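Gunvor Sæther
2025-04-15
3 min read

Right, a few of you asked how the choir thing went so I'm going to do this as a thread. Get a brew. It's long and most of it is about parking.

For anyone new: I joined the Jarwood community choir in December with no experience beyond shouting along in the car. They put me with the altos because there was a spare chair there. I've since found out I'm probably a tenor, but I like the chair.

The spring concert was at the old chapel in Gatmont, which seats 90 if everyone breathes in. We'd been told to arrive an hour early. I arrived an hour and a half early and still ended up parked outside the bakery, 35 minutes' walk away in concert shoes. I'd like to say a word about concert shoes but my mum reads these.

We had 9 songs. I knew seven of them properly, one of them quite well, and the last one was in Latin and I'd been getting by on vowels. If you're standing at the back and you open your mouth at the same time as the woman in front you can get through an awful lot of Latin.

The warm-up was in a side room with the coats. Lots of humming, lots of rolling our shoulders, and then the siren exercise where you slide from your lowest note to your highest and back. I love the siren! I could do a whole concert of just the siren.
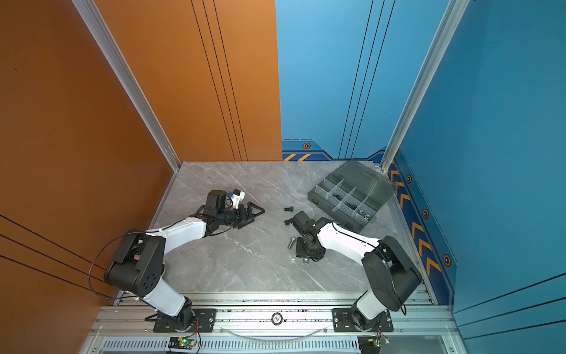 Then we filed on in height order, except the height order had been worked out in flat shoes, so there was a bit of shuffling in the second row and I lost my place and stood next to a bass called Šimko who I'd never spoken to before. Lovely voice, like a wardrobe being moved slowly. I sang his part for most of the first song by accident.

Second song was fine. Third song we came in a bar early, all of us, together, with total confidence, and the pianist just jumped to where we were without blinking. Somebody buy that man a pint.

The interval! I had two slices of lemon drizzle and a conversation with a couple who'd come over from Tralari on the bus and thought it was a brass band night. They stayed for the second half anyway. He said he'd missed the trombones but the cake made up for it.

Second half is a blur - I remember the lullaby, because the room went so quiet that I could hear the radiator ticking, and I got a lump in my throat and had to mime four lines. Didn't expect that. I'm not a crier. I was a bit of a crier.

We took a collection for the chapel roof and it came to £2,187, which made everyone go a bit pink. There was a proper cheer when it was read out.

Walked back to the car in my socks, carrying the shoes. The bakery had its lights on already and smelled unbelievable, and no, they wouldn't sell me anything, I did ask.

New term starts after the holidays and we're doing sea shanties. If you live near Jarwood and you can open and close your mouth, come along. There's still a spare chair in the altos - next to mine, good view of the clock.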